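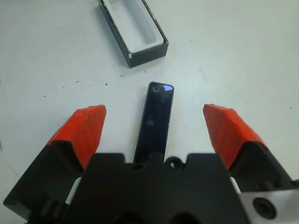

marlow_bench
March 23, 2025
I bought a second-hand Vimel table for the workroom, paid $149 and picked it up in Sostley. It's been wiped down with dish soap twice and I'm still not happy with it. The white top has a matte finish and it shows everything. You can see the light scuffs and the dark specks near the black tray with the white inside. Is there a cleaner that won't leave shiny patches? I'd like to keep the matte look if I can.

tealeaf70
Try a damp melamine sponge, very light pressure. I've done mine that way for 3 years.

Grouter
Wouldn't touch it with melamine. It's an abrasive, and on a matte top you end up with a polished spot you can see from the door. Start with a soft brush for the loose bits, then warm water and a microfibre cloth.

tealeaf70
Mine has no polished spots. It comes down to how hard you rub.

marlow_bench
Thanks both. I should have mentioned the stain as well, it bothers me more than the specks do.
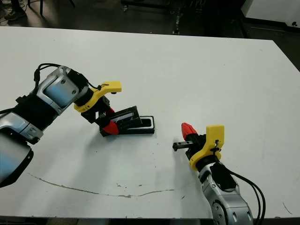

The long brownish-grey line on the Vimel top.

Grouter
That's a different colour from the specks. Could be tea, glue or rust for all I can tell from here. Try a bit of methylated spirits on a cotton bud, on the faint end near the middle, and leave the rest alone until you see what it does.

pennant
Listlow sell a stone and laminate paste that might shift it. The 200 mL tub will last you ages. Do you know what the top is made of?

marlow_bench
No idea. The seller didn't know either and there's no label underneath.

pennant
Then hold off on the paste until you do. I'd go with Grouter's cotton bud.

tealeaf70
Or put a desk mat over it. That line is only in one part of the table.

marlow_bench
I don't want a mat, small parts catch on the edges. Will try the metho tonight on the faint end and post back.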